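Gripper week, part two (fingers vs fingers)

OK so quick one, I said in March I'd write up the hand-held grippers properly and then didn't. Doing it now, in bits, between coffees.

Short version. We've got the Tiltham and the Soliman jaws going head to head on cloth. Same housings, same trigger pull, different linkages. Cloth because everything looks good on blocks. Blocks are easy. A shirt folds back on itself and slides out the side and you learn a lot in one afternoon.

Rules we settled on: one person per gripper, no free hands on the fabric once you've started, swap over when you get annoyed. Ona Paju wanted a stopwatch. I said no stopwatch, we'd just rush. We ended up with a stopwatch.
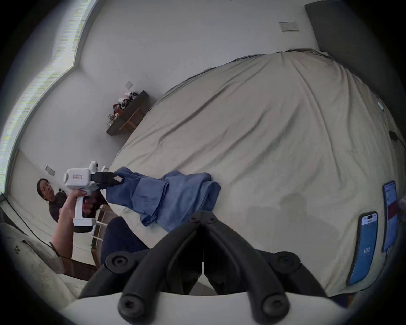
The trigger thing first, cause that's what most of you emailed about. Yes it's stiff. The spring that ships with the kit is too strong for small hands and after 30 closes in a row my forearm was done. Rocío Taipe swapped hers for the lighter one and says she can feel the cloth now, like the bite of it through the handle. I tried it and agree. You lose a bit of snap on release but who cares, it's laundry.

Second thing, pinch depth. If you go in shallow you get one layer and it slips. Go in deep and you grab the bedding too and then the whole lot comes up with you. The trick (took me way too long) is to come straight down with the jaws part open and let the cloth bunch between the tips before you squeeze. You want a little standing fold. Then you can lift. 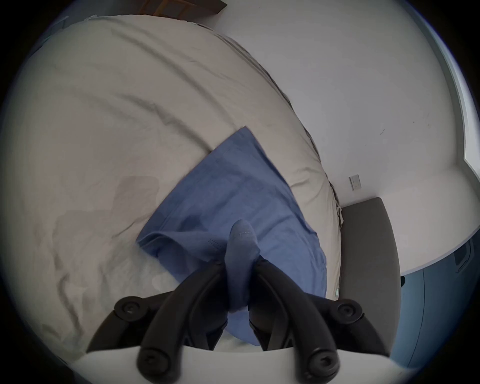 Blue cloth pinched up into a fold between the fingertips, stitching along the hem.

Hems are the best place to grab by the way. Thicker, stiffer, the tips have something to bite on. Collars are the worst. Sleeves are fine untill they twist, and they always twist.

Wide lens on the gripper: still a fan. Everything bends but you see the whole bed plus whoever's on the other side, and that matters when two of you are pulling on the same bit of fabric. I tried a narrower one last month and kept losing the far corner. Could crop it later I guess. The Dirititz software does an un-bend pass, haven't compared that yet, it's on the list.

Numbers, such as they are. Out of 61 tries each, the Soliman dropped the cloth less. Not heaps less. Most of the Tiltham drops were sideways slides, where the cloth creeps along the tip and out. I recon a strip of rubber would fix it.
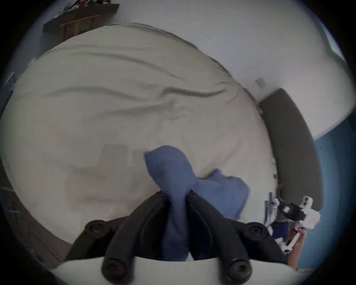
Gheorghița Cozma: rubber will help for the first day and then it peels, I went through this with the Ereo pads. Cut a shallow groove across the tip instead and leave the plastic bare. Also check your pivots, if the screws are even a bit loose the tips don't meet square and you'll blame the grip for it.

Fair call, and I did go check the pivots after that. Two were loose. Both on the Tiltham, so take my numbers with a grain of salt, I'll have to redo that half. Annoying. Bit of threadlocker on them now.

Two-person stuff is where it gets fun. Nidia Chambi's view is that one gripper should anchor and the other should do all the moving, and mostly I'm with her, but it falls apart on anything bigger than a tea towel.
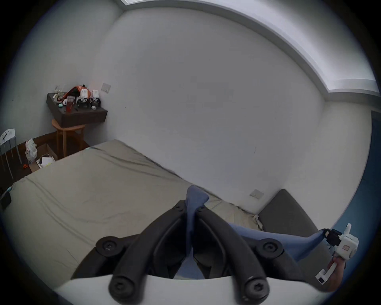
Tension is the thing I'd practise first. Too little and you're just waving fabric about, too much and whoever has the weaker pinch loses it. What works for us is keeping it low, the blue stretched between the two sets of jaws just above the sheet, so if one side lets go it doesn't have far to fall. Then you lower together. Talk while you do it. Sounds dumb but saying "down" out loud fixed most of our bad ones.

Cost, someone asked — the lighter springs are cheap, the jaws aren't. If you can print your own, print your own. Brayan Londoño has files for the Soliman style ones with a slightly longer tip and I'll link them once he's happy with the hinge. He's been "nearly happy" for a while.

Still to do: redo the Tiltham run, try the groove idea, towels. Maybe a fitted sheet if I hate myself.

Over 500 clips to sort through before any of that, so give me a week or two.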